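Evdale Household Waste Sorting Records
Data card, release 3

Summary

This release contains 1411 records of household waste sorting at the curb in two districts, Evdale and Cledcombe. Each record covers one address on one collection round and states which containers were set out, how full each was, and whether items had been placed in the wrong container. The records were prepared by the Indgate Office for Municipal Records for use in planning, teaching, and local research.

Contents

The release is distributed as a single comma-separated file with a header row. The fields are as follows.

record_id: a number assigned at entry. Numbers are not reused after a record is withdrawn.
district: Evdale or Cledcombe.
round: the collection round, coded A through F.
container: paper, glass, food, or residual.
fill: empty, quarter, half, three-quarter, or full.
misplaced: yes, no, or not inspected.
note: free text entered by the inspector. This field is often blank.

An address that set out more than one container on the same round has its further containers listed in the same record, separated by semicolons.

Collection

Records were made by trained inspectors walking ahead of the collection vehicle, beginning at 5:30 in the morning. Inspectors lifted the lid of each container and recorded what could be judged from the top layer. Containers were not emptied or searched. Residents were notified by mail in August and could decline inspection by returning a card. Addresses that declined do not appear in the file.

Container colors differ between the two districts. Evdale uses yellow for paper and teal for glass, while Cledcombe follows an older scheme, and the color was therefore left out of the record in favor of the container's stated purpose. 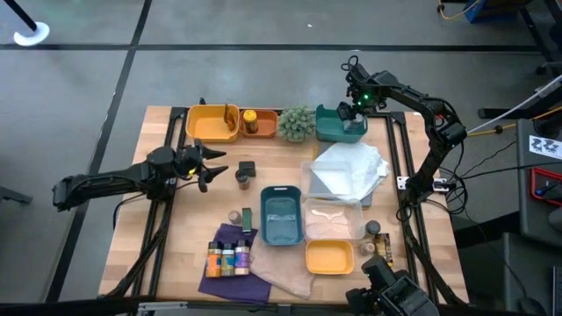 Abrehet Abera wrote that leaving out the color makes it impossible to study whether people confuse one container with another after moving between districts, and asked that it be restored in the next release. The Office has accepted the request. A field named lid_color will be added, and existing records will be completed from the district delivery lists where these are available.

Known limitations

The value "not inspected" was used inconsistently on round C. Some inspectors entered it when a lid was frozen or tied shut, and others left the field blank. Both should be treated as missing.

Fill levels are visual estimates. On 3 rounds in Cledcombe the inspectors worked with a printed chart, and their estimates should not be compared directly with those from the remaining rounds.

Garden material was recorded under food in Evdale and under residual in Cledcombe. Potted plants, soil, and cut branches are mentioned in the notes but have no category of their own.

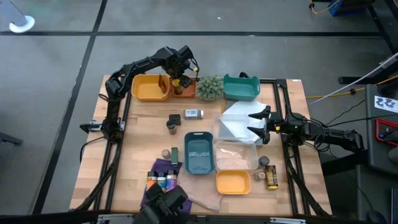

Textiles present a similar difficulty. Neither district had a textile collection during the period, and clothing or household cloth found in any container was marked as misplaced. Users who wish to exclude these cases may search the note field for the terms "cloth" and "clothing," although spelling was not standardized.

Privacy

Street names and house numbers were removed before release. Notes that mentioned a resident by name were rewritten or deleted. Users must not attempt to identify individual households.

Version history

Release 1 contained 1000 records from Evdale only.
Release 2 added Cledcombe and corrected the round codes.
Release 3 merged duplicate records and adopted the Asfaw coding sheet for fill levels.

Contact

Corrections should be sent in writing to Meron Yimer at the Indgate Office for Municipal Records. Please state the record_id and the release number.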